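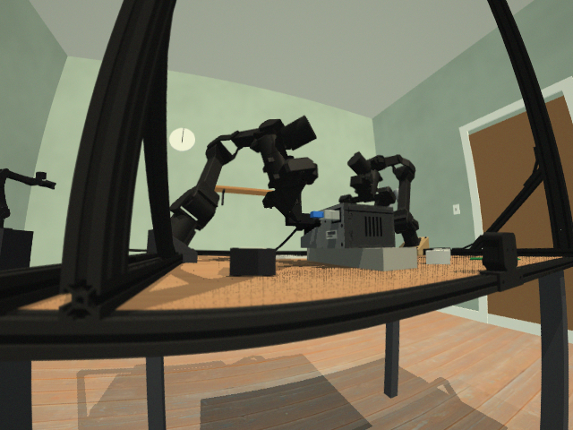 Unit 3: Budgeting a Two-Arm Workcell
Instructor: Annelies Kofler

Reading before class: the Lecomte quote packet and the Nonness parts list.

1. Scope of the purchase
A budget starts from the task. Write the task in one sentence, then list only what that sentence needs. Arms, grippers, table, frame and computer go on the first sheet. Spares and training go on the second. 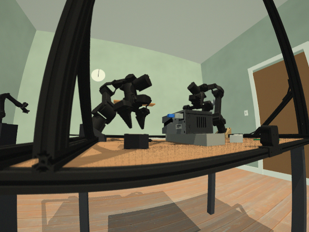 Simulate before you order. Reach, mount spacing and table size can all be checked in a model, and a change there costs hours – a change after delivery costs a purchase order.

2. Hidden lines
Students in August left out cable routing, end-effector spares and floor space. Carry 20 percent of the hardware subtotal as contingency until quotes are signed.

Cables need their own line. A gripper that handles a block well may do poorly with a plug and lead, so price a second set of fingers. 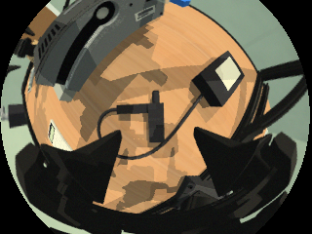
Fig. 2. Simulated view over the gripper: connector, cable and power adapter on the tabletop.

3. Comparing vendors
Use the Zusinance template. Enter freight and setup separately, even where Clollard bundles them. Planned use is 1000 hours a year; divide yearly cost by that figure for the hourly rate.

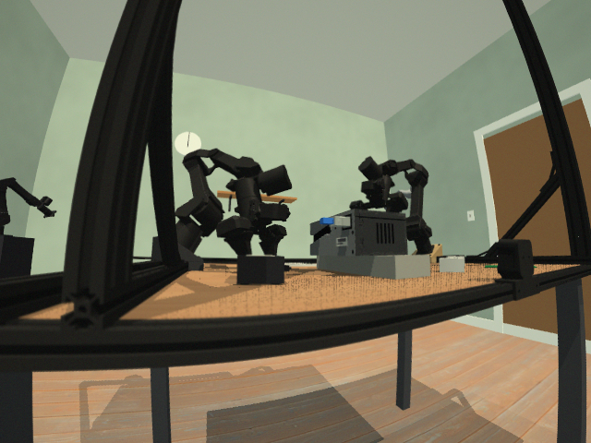 4. Assignment
Submit one budget sheet and a one-page memo to Wyn Wynne, Room 134. Due Dec 1, 2025.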